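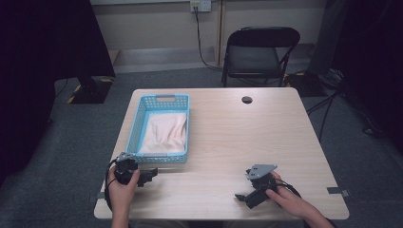 How to Fold Small Cloths and Keep Them in a Basket

If your cloths live in a heap like mine did for years, you already know how it goes. You reach in for one, three come out, and the one you wanted is at the bottom with creases pressed into it. I finally sat down one September evening and worked out a way of folding them that even my tired, end-of-the-day self will stick to, and I'm so pleased with it that I had to write it up!

You'll need a clear table and a basket with fairly straight sides. Mine are plastic ones with holes in the sides, so the cloths get a little air, and a handle cut-out is lovely if yours will be going up on a shelf.

Start by taking everything out of the basket. Lay one cloth flat and smooth it from the middle outward with the side of your hand -- slowly, it only takes a moment. Fold it in half and run your palm along the fold. Now bring both short ends in so they almost meet, leaving a gap as wide as your finger, and close it up like a book.

Stand the little packet on its edge. If it flops over, open it up and fold it in 3 the last time instead of 2. Thin cotton nearly always wants this, and thick terry hardly ever does.

Line the packets up in the basket with the folded edge on top, working from the far end toward you. Don't pack them tight -- you should be able to slide a hand down between any of them. With only a few cloths, lay a rolled hand towel across the empty end to hold the row up until the next wash comes through.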